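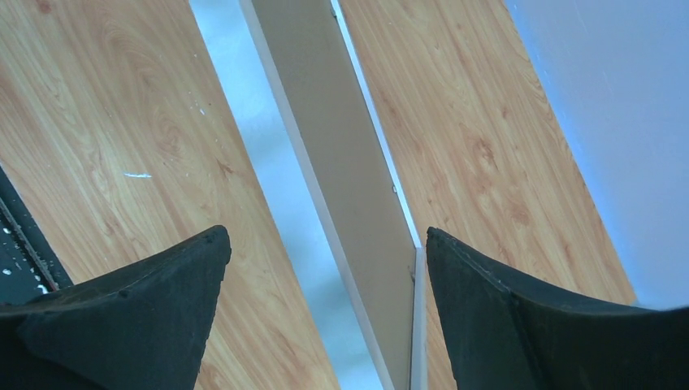
WERLOW, October

By the time Erhan Aksoy came back, the town had gotten used to him being missing and was, if anything, a little proud of it. His poster had hung in the window of the Nisen bakery for so long that the sun had turned his face green. Tourists asked about it. The baker told them he had been a great reader.

He walked in at ten past seven in the morning and asked for a roll.

"You're Erhan Aksoy," said the baker.

"I know," said Erhan. "How much is the roll?"

The sheriff's office had a file on him that ran to 352 pages, 27 of them from people who had seen him in Pronent, where he had never been. Deputy Ataberk Canpolat had inherited the file along with the desk it was holding level. He drove over and found the missing man eating under his own poster.

"Where were you?" asked the deputy.

"Taşdemir."

"That's 70 miles."

"It's farther by bus." 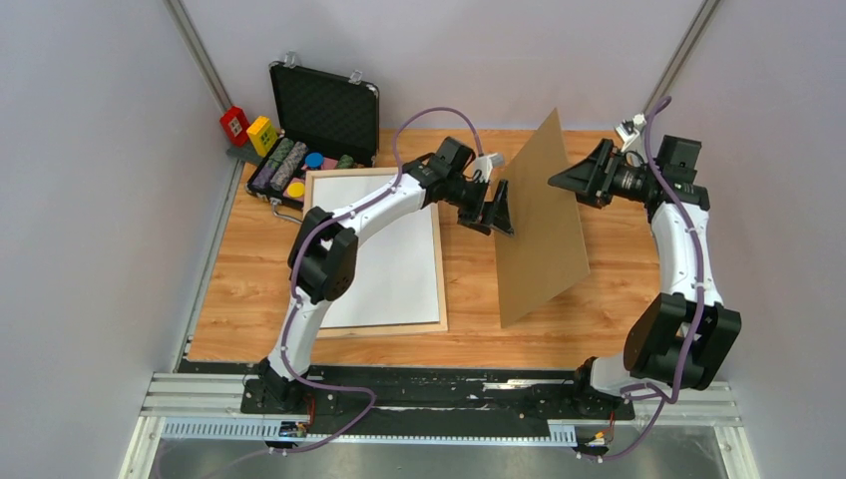
The brown board, tilted over the tabletop.

There was the matter of the reward. The town had raised $400 for information leading to Erhan, and Erhan felt that he had led to himself about as directly as a person could. Canpolat said he would look into it. He had already looked into it. The money had gone to a new bench in Erhan's memory, with his name spelled wrong and his birthday moved to March.

"Was anyone holding you there?" Canpolat had to ask. It was on the form.

"My aunt," said Erhan. "She kept saying to stay for dinner."

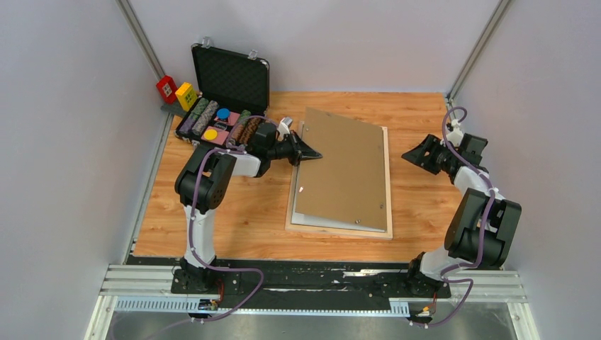 Erhan's sister took the news of his return standing up, then asked whether he had brought back her car. He had not. He had lost it the first winter, at cards, to the aunt. She played out of a black case with a quilted lining, the same sort as the open one here with its rows of chips, and she latched it shut whenever he got ahead. He had stayed on to win the car back. After that he had stayed on to win back the bus fare.

Canpolat wrote "cards" on the form, in the box for Circumstances, and closed the file. The desk tipped to the left and his coffee went with it.

The poster is still up. The baker says people ask for it.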